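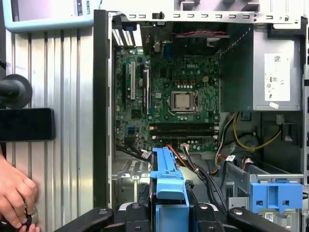
Solange Andrade writes that her Flidwood polish peels off in one piece after two days, and asks if the top coat is to blame.

Usually it is the base. Wipe each nail with remover before you start, also when it looks clean, and wait until the base coat is dry to the touch.

Can I put shade 144 over shade 22?

Yes. Two thin coats of 22, then one of 144.
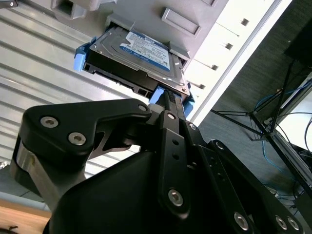 With only one coat of 22 the shimmer looks gray on most hands.

Is shade 11 coming back?

We expect it in August, in the small bottle only.

Last updated: 06/04/2020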